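# How do you pack snacks for a long train trip without everything ending up crushed?

**fultcombe_fern**

Hello all! I'm hoping some of you seasoned train people can set me straight before December, when my sister and I are taking our mother from Fultcombe all the way up to Clernach to see her new great-grandbaby. It's 287 miles with one change in the middle, and the timetable says we'll be on board from a little after 7 in the morning until the middle of the afternoon. Mom is 84 and perfectly cheerful, but she eats like a bird, a bite here and a bite there, and if she goes too long with nothing she gets shaky.

Last time we went (a shorter trip, thank goodness) I packed one big tote with everything in it. By the time we'd found our seats, the bananas had gone into the sandwiches and the crackers were dust. I bought something from the cart to make up for it and it was fine, but the cart came by once and never again, and I don't want to count on it.

So what do you bring, and what do you carry it in? We'll have one suitcase each, plus Mom's walker, so I can't be juggling three coolers. She can't manage nuts or anything very hard on her teeth. She does love salty things, and her doctor is fine with that in small amounts.

Thank you in advance, and sorry for going on so long!

---

**Posted by slowtrain_nan**

What a lovely trip, and congratulations to the whole family on the baby! I did that route for years when my daughter lived up past Clernach, and I made every mistake you did, bananas included.

The thing that changed it for me was giving up on the tote and using a shoebox. A plain old cardboard shoebox with a lid, inside a cloth bag with a long strap so your hands are free for the walker. I did splurge once on a Stumon lunch case with the little trays, and it was very nice, but the lid was stiff and I left it on a platform bench on my third trip, so back to the shoebox I went.

I pack in the order we'll eat, with the last things on the bottom:

- Bottom: the afternoon food. Oatmeal cookies, a little tub of applesauce, anything sturdy.
- Middle: lunch. I like soft rolls with egg salad or cream cheese, wrapped in wax paper and then a dish towel. The towel keeps them from sliding and you'll want it on your lap later anyway.
- Top: the small things for picking at all morning. Cheese cubes, grapes cut in half, soft dried apricots, and a few small bags of something puffed and salty.

About those small bags, leave them sealed until you need them. I used to tip everything into zip bags to save room, and it was a false economy, as the air in a sealed bag is a nice cushion. Puffed corn and puffed rice melt in the mouth, too, so they should be kind to your mom's teeth. If there's an Asian grocery near you, have a wander down the snack aisle, where mine has a whole wall of them in little single bags. I can't read half the labels and I've only been sorry once (very fishy!). Try one at home first and see what she thinks.

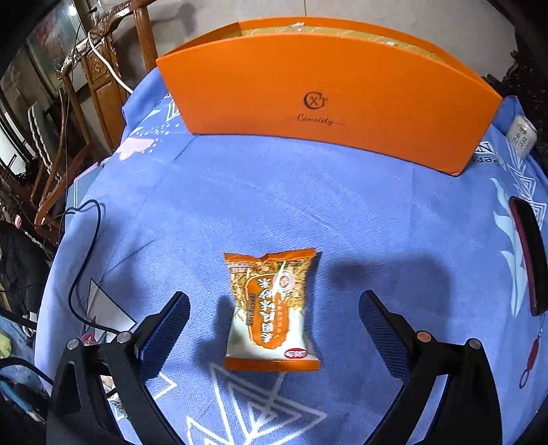 For drinks, I'd bring one bottle of water per person and a small thermos of tea, and carry them in a different bag from the food. I learned that one with a loose thermos lid and a brand-new library book. Freeze one of the water bottles the night before, tuck it in a sock, and it'll keep the cheese and egg salad cold for the morning. Do eat the egg salad at an early lunch, though, and don't let it hang around.

One more thing and then I'll hush. Set aside one little snack in your coat pocket for the change of trains. It's always colder on that platform than you expect, and that was when my own mother used to get wobbly. Have a wonderful time, and give that baby a squeeze from me!

---

**Posted by galanis_road**

Just buy food at the station. The bakery by the main doors opens early and the cheese rolls are good. Didn't need a shoebox for that.

---

**Posted by tea_and_timetables**

I agree with nearly everything in the first reply, and I'd add damp washcloths in a plastic bag, one for each of you. Paper napkins fall apart as soon as anybody spills.

Ask for help with the walker when you book, too. They'll usually seat you near the door, and there's often a proper table at those seats, so your mom can have her snacks spread out in front of her. I wouldn't rely on the bakery in December, by the way. The line was out the door when I last went through, and I nearly missed my train over a cheese roll.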